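Finelton Fire Update: Evacuation Order Lifted North of Catine Creek

2020-07-12
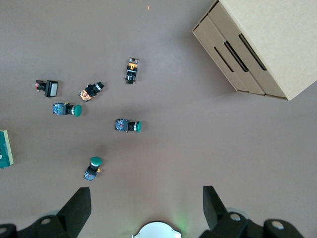
Who can go home

Residents of Hikik Road and the streets north of Catine Creek may return as of 8 a.m. today. The order had covered 569 homes since late June. Bring a photo ID or a utility bill with your address on it, as deputies at the Route 73 checkpoint will ask for one.

The Witkowska subdivision is still closed. Crews are taking down burned trees along the only road in, and the power company has not finished replacing poles. The county expects to have a date for those residents later this week.

Where the fire stands

The Catine Fire has burned around 600 acres, mostly timber and dry grass on the east side of the ridge. It did not grow overnight. Crews spent Saturday working on hot spots near the old Hikik quarry and will be there again today. You may see smoke from inside the fire lines, especially in the afternoon when the wind picks up. Call 911 only if you see flames or smoke outside the burn area.

Before you go back in

Check the outside of the house first. If you smell gas, leave and call the gas company from the street. If your power was shut off, turn off the main breaker before service is restored and unplug large appliances. Food left in a refrigerator without power should be thrown out. Please double-bag it, and do not leave it at the curb before your regular pickup day.

Homes on private wells should use bottled water until the well has been tested. Free test kits are at the Finelton library during open hours. Homes on town water can use the tap as usual.

Wet down ash before you sweep it, and wear a mask. Do not use a leaf blower.

Shelter and animals

The shelter at Finelton Middle School stays open for Witkowska residents. Face coverings are required inside. Horses and livestock can remain at the fairgrounds through Friday at no charge. Owners picking up animals should use the south gate.

The next update will be posted this evening.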